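Trirkent completes Flundach Depot upgrade for beverage container recovery

FLUNDACH, May. Trirkent has completed the upgrade of its beverage container depot at Flundach, replacing the manual counting tables with an enclosed sorting line and adding a covered drop-off bay for household customers. The depot accepts aluminium cans, PET bottles, glass bottles and liquid paperboard cartons.

The works were carried out in two stages so that the site could continue to receive containers from commercial collectors. Stage one covered the slab extension, stormwater separation and three-phase supply. Stage two covered installation and commissioning of the line, which was supplied by Prastano under a design and construct contract.

Process description

Containers are tipped into a floor-level hopper and carried by inclined belt to a singulation section. A ferrous magnet removes steel contaminants ahead of the counting head. Aluminium is diverted by eddy current separator to a dedicated baler. PET is sorted by optical unit into clear and coloured streams. Glass leaves the line ahead of the balers by gravity chute and is stored in open bunkers, sorted by colour.

Crushed or flattened cans will continue to be accepted where the barcode is legible. Cans returned whole are processed faster, and customers are asked not to compact them before delivery. Lids may be left on PET bottles.

Technical summary

Belt width: 900 mm
Aluminium bale mass, nominal: 201 kg
Storage bunkers, glass: 9
Household drop-off bays: 22
Maximum customer queue time, design basis: 20 minutes

Residual liquid

Residual liquid was the main source of unplanned downtime under the previous arrangement. Partly full containers leaked onto the tables and had to be set aside by hand. The new hopper has a perforated base draining to a 20-litre sump, from which liquid is pumped to a bunded holding tank. The tank is emptied under the site's trade waste agreement. Sugar build-up on the belts is controlled by an end-of-shift wash using recycled water.

"The drainage design took longer than the sorting design," said Giuliana Cuervo, Manager of Depot Operations at Trirkent. "Liquid carry-over affects bale quality, and bale quality sets the price we receive for aluminium. We asked Prastano to resolve that first and fit the rest of the line around it."

Downstream processing

Baled aluminium will be consigned to Ccori for shredding, decoating and remelting into sheet ingot. Bales are rejected at the gate if moisture or non-aluminium content exceeds the limits in the supply specification. Each bale carries a printed label recording depot, shift and mass, and Ccori will return assay results to Trirkent against the label number.

PET and glass will be sold under existing arrangements. 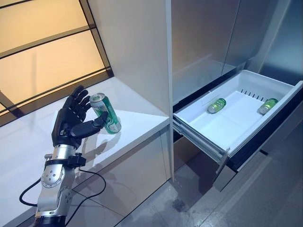
Customer access

The household bays are reached from the northern driveway. Commercial vehicles must use the weighbridge entrance and report to the site office before unloading. The bays open at 7:30 am and the last vehicle is admitted at 4:40 pm. Refunds are paid by electronic transfer or printed voucher.

Enquiries

Depot Operations, Trirkent, Flundach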